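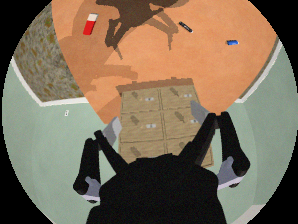

Notes from the Brultedham open day, March 7, 2020. Typed up fast, same night, so forgive the spelling.

Kirsten Doucette talks with her hands. She runs the simulation side at Closteo and had a line at her desk the whole morning. I got my turn right after a school group of 26, which left her a little hoarse.

"People come in wanting the real arm," she says. "Then they see it's a screen. Then they stay anyway." She laughs. "Well, most of them."

The demo is called Shek. A simulated arm, a table, a small cabinet with drawers. Job for the day – open a drawer. Sounds like nothing. I said so. Mistake.

"OK, you open one," she says, and pushes the keyboard at me. I did not open one. I drove the gripper into the side panel twice and gave the keyboard back.

Why drawers, I ask.

"Everybody has them. And they're mean. A cup you can grab from pretty much anywhere. A drawer only goes one way, and if you pull a bit crooked it binds." She says they try to get the sticking right in the simulator, the friction in the runners, and that they're not there yet. "Ask me in November."
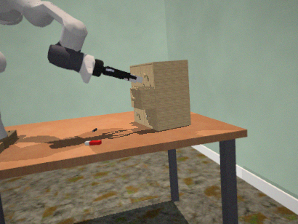
*Shek during the demo: gripper up by the top drawer of the cabinet.*

Yen-ting Tsai joins us about here, eating a sandwich. He builds the rooms – walls, carpet, furniture, the stuff on the table. I ask about the stuff on the table.

"Clutter," he says. "If the table is always clean it learns a clean table. Then you put down a marker and it has no idea what it's looking at."

So he swaps things. Different cabinets, different knobs and handles, light from somewhere else. A batch is 1,000 tries and they run it overnight, then he and Kirsten go thru the bad ones over coffee. Shadows get a lot of blame. "The arm's own shadow is a big dark thing moving over the table," he says. "I used to delete it. Kirsten made me put it back."

"Because real rooms have shadows," she says.

"She made me put it back," he says again.

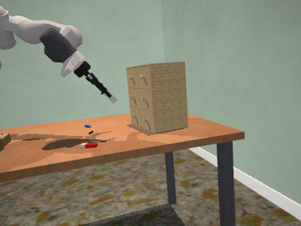 The part she worries over most is the approach, the bit before any contact. Come in at a poor angle and the rest is already lost. "I'd watch that last stretch all day," she says. "The pulling is kind of boring to me."

How often does it work? She won't round up. In the last set she checked by hand it was 40 out of 50, all on one cabinet. On a cabinet it hasn't seen, lower, and she doesn't want a number in print. Fair.

Nuno Cardoso from Bonon was in line behind me and asked what I should of asked, which is when it moves to hardware. Kirsten: "When I'd let it near my own kitchen." Yen-ting: "So never." She threw a napkin at him.

Next group was already at the door by then. I grabbed my coat and she was back at the keyboard, resetting the drawers.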